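Category: Business Studies > Suppliers and Buyers

Chapter 4: Paying suppliers on time

A firm that buys on credit is using its supplier's money until the bill is paid. Brilex, a packaging maker in Eltley, gave its largest customer 30 days to pay. In March it was still owed for 518 orders.
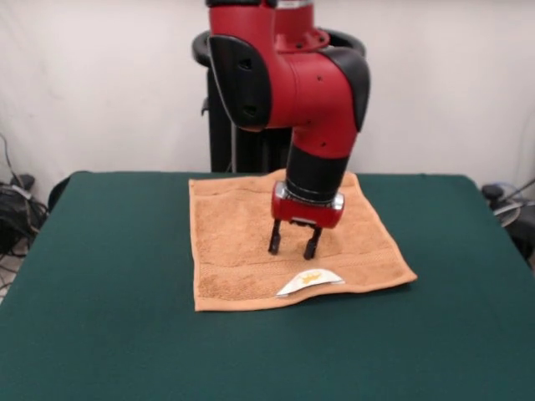
Late payment hurts small firms most. Wages and rent fall due whether or not the customer has paid - and an overdraft costs money. 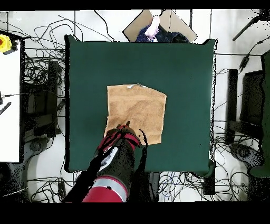
Agnes Shearer, who ran Brilex, asked for a deposit on each new order. This chapter looks at her choices.

Related chapters
Dahlgren and the price of credit
Onley: a buyer's view
Reading a cash flow forecast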